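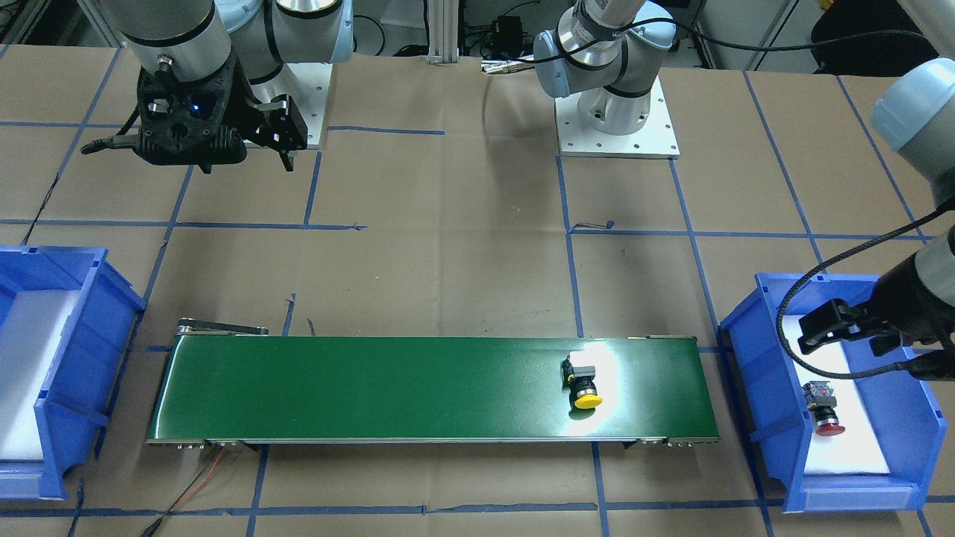 Stireck Two-Arm Sorting Kit: Pre-Use Safety Check, With Comments

Prepared by Nattawut Paisan for the evaluation at Grasten
Checklist revision 6, January

A few words before the list. We have the Stireck kit on a trial, and several people have asked me whether it's safe to walk up to and use. The short answer is yes, once the list has been gone through, and the long answer is everything that follows. I've kept the supplier's item order so that anyone with the Stireck handbook open can follow along, and I've added my own comments where I thought the handbook was too brief or where I'd already tripped over something myself. Please add yours underneath. I do read them!

Mark each line OK, FIX or N/A. Anything marked FIX in sections 1 to 3 means the arms stay off until I or whoever is covering for me has looked at it.

SECTION 1. MOUNTING AND TABLE

1.1 Base plates of both arms sit flat on the table, all screws present and snug. OK
Comment: I went over every screw with the short hex key from the kit. Please use that one, as the long key from the Bauerfeind drawer makes it very easy to overtighten.

1.2 Table does not rock when pushed at a corner. OK
Comment: It did on the first morning. We adjusted the back foot and I haven't felt any movement since, but do push it, it takes a second.

1.3 Kraft paper lies flat, with no lifted edges or bubbles under the belt. OK

1.4 Blue tape grid complete and stuck down. OK
Comment: The tape is how we put the bins back in the same place after cleaning, so if you peel a strip up, lay the new one before you take the whole old one off. I learned this the slow way.

SECTION 2. ARMS AND GRIPPERS

2.1 Joint covers seated, no cracks. OK

2.2 Gripper fingers straight and tight, no play when wiggled by hand with the power off. FIX, then OK
Comment: One finger on the right arm had a little looseness at the mounting screw. Tightened and checked again after 10 cycles, then again at the end of the afternoon. I'd like this one looked at every day for the rest of the trial, and I've asked Stireck whether they recommend threadlocker there. No reply yet.

2.3 Gripper indicator light comes on at power-up. OK
Comment: Blue is what we want, according to the handbook. If it stays dark, stop there and come find me.

2.4 Cables have enough slack through the full reach and can't catch on a finger or a bin. OK
Comment: I'm a bit fussy about this one. Run the arm out to the far side of its bin at slow speed and watch the cable the whole way out and the whole way back. The left arm carries a loop of braided cable down by the gripper, and it wants watching most when the arm is reaching low. The right arm's cable goes out to the side over the tabletop, so keep your coffee, your notebook and your sleeve away from it.

2.5 Arms cannot touch each other in the taught positions. OK
Comment: Checked at slow speed only. Full speed is on the list for the second half of the trial.

SECTION 3. CONVEYOR

3.1 Belt clean, no cuts, no lifted seam. OK
Comment: Wipe with a barely damp cloth. The surface is quite shiny and the overhead lights bounce off it, and I want to know whether that bothers the vision software, so if you get missed picks please write down which part of the belt the item was on.

3.2 Belt tracks straight, tensioner bracket firm. OK

3.3 Frame bolts tight at both ends. OK

3.4 Conveyor supply wires (red and black) undamaged and clear of feet and chair wheels. FIX
Comment: They run toward the edge of the table and I'd be happier with a clip and a bit of sleeve over them. Parts ordered from Flultar. Until they come, please roll chairs well back before you start.

SECTION 4. BINS AND TEST ITEMS

4.1 Bins squared up to the grid, open side facing as taught. OK

4.2 Foam pads flat in the bottom of each bin. OK
Comment: A curled pad changes the pick height, and then you get fingers pressing down harder than they should.

4.3 Test items whole, with contact blocks clipped on properly. OK
Comment: We're using push buttons and emergency stop buttons, as these are what Grasten would be sorting for real. I must ask everyone to be careful here. The loose buttons are TEST ITEMS ONLY. They are not wired to anything, and hitting one will not stop the arms, however convincing it looks. Before you run, put your hand on the real stop for the station and say out loud where it is. It feels silly and I do it too.

SECTION 5. RUNNING

5.1 Station stop tested with arms at slow speed. OK
Comment: Test it 2 times, once with each arm moving.

5.2 Hands out of the taped area before start. OK

5.3 Cycle count written in the log at shutdown. OK
Comment: Log stood at 297 when I signed this off.

OVERALL

Fit for supervised use at slow speed, with 3.4 still open and 2.2 to be repeated daily. I've enjoyed working with this kit more than I expected to, and the handbook is decent apart from the cable section, which is half a page and could do with a drawing. I'll send that to Stireck along with our other notes.

Signed: Nattawut Paisan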